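3.2 Containers and loose items

The play materials were the same in both classrooms. Each set was built on one lidded container and a group of small loose items, some of which looked like food and some of which did not. We wanted containers that children would know from home or from a shop but that did not tell them what belonged inside. A toy egg carton has slots of a fixed shape and number, and in our pilot sessions in August most children filled the slots and stopped. A round basket with a flat floor leaves the choice open.

Three containers were kept after the pilot: a steamer basket, a lunch tin and a saucepan. The tin and the saucepan came from the Tilen play kitchen range, and the steamer was bought separately from a market stall. The steamer differs from the other two in one respect that turned out to matter for coding. Its lid is a flat disc and can be used as a plate, a tray, a wheel or a stand for the basket. Lama Hamdan, who coded the pilot recordings, first entered every placement on the lid as "outside container." After the pilot we split this code into "on lid, lid as surface" and "beside container," and the earlier recordings were coded again from the start.

The loose items were chosen to vary in how strongly they suggest food. Toy fruit sits at one end. Plain cubes sit at the other. Between them are items that can be read either way, such as small balls in white or pale yellow, which children called eggs, dumplings, onions and "just balls." The cheese-like wedge was also named in more than one way, and two children used it as a ramp. We did not correct any name given to an item, and the adult in the room used the child's word once the child had used it.

Items were laid out close to the container and in no set order. In the pilot we had put them in a row, and children tended to work along the row from one end. The lid was never placed on the basket at the start of a session, as a closed container drew some children into opening and closing it for long stretches. It was put down next to the basket or slightly under it. Children could move the lid freely, and we coded its position only at the moment an item was placed.

A session lasted until the child said they were finished or until 30 minutes had passed. We recorded 499 placements with the steamer set. Of these, 200 were coded as inside the basket. The remaining placements are broken down in Section 4. Parts of the steamer set are shown in Figure 3.
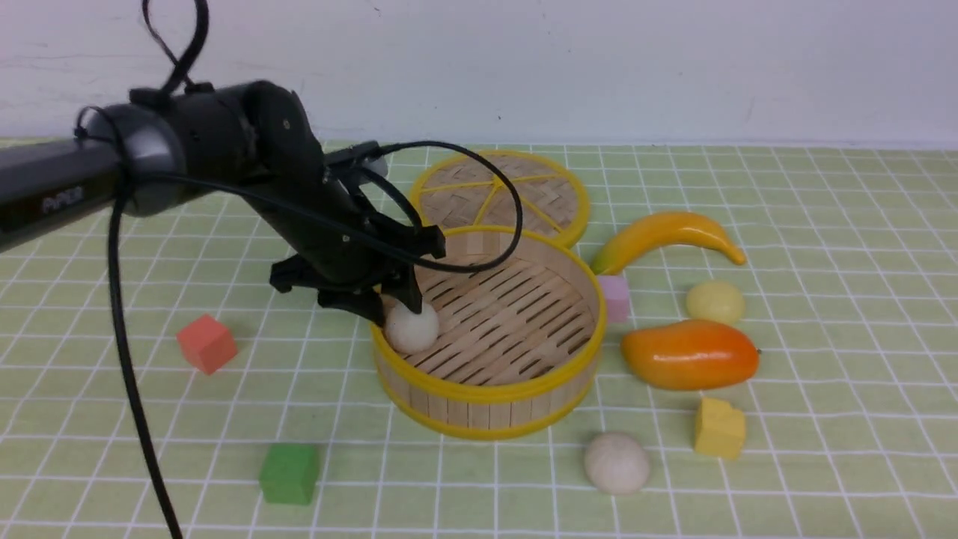
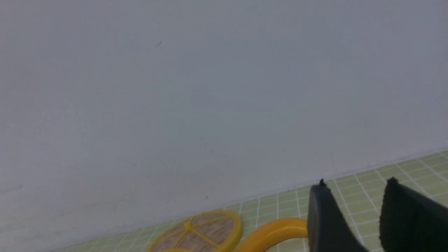 Figure 3. First panel: steamer basket with yellow bands, its lid lying partly beneath it, with toy banana, toy mango, small balls, pink cube and cheese-like wedge. Second panel: round disc with yellow spokes on green tiles, with a curved yellow handle to its right.

3.3 Coding of placements

A placement was counted when the child let go of an item and did not touch it again for two seconds. Items dropped by accident were left out.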